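Homemade shape sorter board, block catches on the holes. Make them bigger or start over?

Asked in Toys & Woodworking for Kids
2022-12-21
Viewed 146 times

Making a shape sorter for my nephew, he's 2. Flat board kind, not the box kind. One square piece, painted light green, a square hole up near one edge and a round hole over to the side. Idea is he puts the board across a bin or over the gap between two cushions and posts the blocks through.

Problem is the blocks. I didn't make those, they came out of a mixed bag from a thrift store, no brand on anything. There's a red one he is crazy about, it's not a cube and not a ball, it has all these angled sides. Goes through the round hole sometimes. Other times it catches on one of its corners and just sits there and he gets mad and throws it. The plain cubes go through the square hole fine if you line them up, but he can't line them up yet, so he bangs.

So, questions, sorry it's a few in one:

How much gap should there be between block and hole for a kid this age? I cut mine pretty snug because the store bought ones look snug.

Can I open up the holes now that it's painted or will the paint chip all the way around? It's two coats of Cidetti satin, the indoor stuff, plus nothing on top. No clear coat.

Should the red block get its own hole? I could trace it but which side do I trace, every side is different.

Also the board slides all over the table when he leans on it. Our table is smooth and white and everything skates on it. And it picks up grey smudges that I can't get off, not sure if that's the blocks or the board or what. Would like to fix that too before the grandparents come.

I have a coping saw, sandpaper, a cheap rotary tool. No router. Don't really want to buy a lot of stuff for this. The board is not thick, maybe why it moves so easy.

Thanks in advance, need to wrap it soon!!

3 answers

Answer 1 (accepted, 28 votes)

Open the holes up. Snug is for older kids. Toddler can't rotate the thing in his hand yet so he needs slop, a lot more than you'd think. I do an eighth of an inch all the way around for the first year of use and nobody has ever complained it was too easy. If he gets bored you cut a second board with tighter holes and reuse the blocks.

Order I'd go in:

Masking tape over the paint on both faces, right over the hole, press it down hard. Draw the new line on the tape.

For the round one don't saw. Wrap 80 grit around a jar or a piece of pipe a bit smaller than the hole and just work it round. Takes maybe twenty minutes of boring sanding. Turn the board over halfway or you get a cone shape, which the blocks will wedge in. Did that on my first one.

For the square one use the coping saw, fine blade, cut from the good face so any tearing is on the back. Then a flat stick with sandpaper glued on it for the sides. Corners: leave them a tiny bit rounded, doesn't matter.

Peel tape slowly, pull toward the hole and not away from it. You will still get a few chips. Touch up with a small brush, you must have some of the green left over.

Then round over the edges of the holes, top side especialy. This is the big one. A sharp top edge is what the corner of your red block is catching on. If you soften that edge the block kind of finds its own way down. Try this BEFORE you make anything bigger, might be all you need on the round hole.

On the red block, no I wouldn't give it its own hole. Find the widest way across it, corner to corner, and make the circle bigger than that. Then it goes through any way he drops it. Yes other stuff will go through too. He's 2. He won't care.

And please check the size of everything out of that thrift bag. If a block goes all the way through a toilet paper tube it's too small for him, take it out. Same with old chipped paint on blocks, you don't know what it is.

Comment from the asker: did the edges first like you said and the red one already goes better. Still widening the circle tomorrow. Cubes were all fine in the tube test, one little triangle wasnt, it's gone now

Answer 2 (9 votes)

Only answering the sliding part.

Shelf liner, the rubbery mesh kind. Cut four small squares, glue at the corners underneath. Wood glue won't hold it, use contact cement, let it sit overnight with a book on top. Those stick-on felt dots are the opposite of what you want, they make it slide more. Clear rubber bumpers work (the cabinet door ones, Hayes had a sheet of them by the hinges when I looked in March) but a kid can pick them off and they go in the mouth, so I wouldn't for this.

If he's posting blocks on the table and not over a bin you need some height or the block just lands in the hole and stops, half sticking out. Then there's no drop and no noise and the noise is the whole fun. Couple of strips of scrap under two of the sides, taller than the tallest block, leave the other sides open so he can reach in. Put the liner on the bottom of the strips.

Smudges, try a damp melamine sponge on a spot that doesn't show. Go easy, it dulls a shiny top. Baking soda paste if that does nothing. If they come back after playing, it's something rubbing off, so wipe a block on white paper and see.

Answer 3 (1 vote)

just buy one?? Stemomo has them and it comes with the box. cheaper than your time

Comment: asker already has it cut and painted, doesn't help

Comment: ok but for the next person

Related on Sitemeo
Best non toxic paint for wooden blocks
Coping saw blade keeps twisting in curves
How thick should a puzzle board be
Removing grey scuffs from a white table top

Photo added by the asker
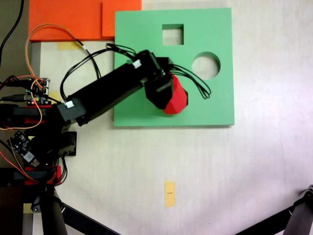 Green board with the square and round holes, red block next to the round one.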